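A drawer that opens in simulation still has to be opened 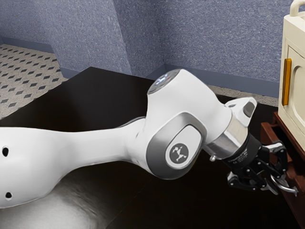
Manikandan Salian wrote to me after my last column to say that anyone who judges a manipulation policy by its simulator score deserves the robot they get. He would throw out every number that didn't come off real hardware. I understand the temper of it, but I think he's wrong, and the drawer task is a good place to say why.

The method I have in mind is the one Ognjen Mladenović and the Nonis group have been defending. You train the policy on real demonstrations. Then you build a rendered copy of the workspace, with the same arm, a similar cabinet and similar clutter, and you run the policy in the copy to see how it ranks against its rivals. The simulator is used only for grading. No training happens there.

Their claim is modest. They ran 623 simulated episodes across the candidate policies and compared the ranking with 300 trials on the physical arm. The order came out the same except for 2 policies in the middle that swapped places. The absolute success rates did not agree. Their best policy opened the real drawer in 57 per cent of trials and did better than that in the rendered one.

Critics have fastened on the second result and ignored the first. A lab choosing between checkpoints on a Friday afternoon doesn't need the true success rate. It needs to know which checkpoint to put on the arm. If the cheap test gets the order mostly right, it has done its job, and the expensive test can be kept for the finalists.

I have two complaints of my own. The first is contact. A curved metal handle between two articulated fingers is a hard thing to simulate well. Small changes to the friction setting can turn a slip into a clean pull, and the paper gives that setting one line in an appendix. I'd like to see the whole ranking repeated at several friction values. If the order holds, print the table. If it doesn't, we should know that before the next group copies the set-up.

The second is the choice of scenes. The Usten benchmark and the Vlachou kitchens both favour tidy cabinets with generous handles. Real drawers stick. Some have a knob, some have a lip under the front edge, and mine at home has to be lifted a little before it will move. A ranking earned on one style of handle should be reported as a ranking for that style of handle. Dusteck's brochure, which cites the result as evidence of "general household skill", goes well past what was measured.

None of this supports Salian's position. Physical trials have their own troubles: the gripper pads wear, the lighting shifts through the day, and whoever resets the drawer does it a bit differently after lunch. Few papers report any of it. I would sooner read a simulated ranking with its friction values published than a real one with no word on how the cabinet was reset.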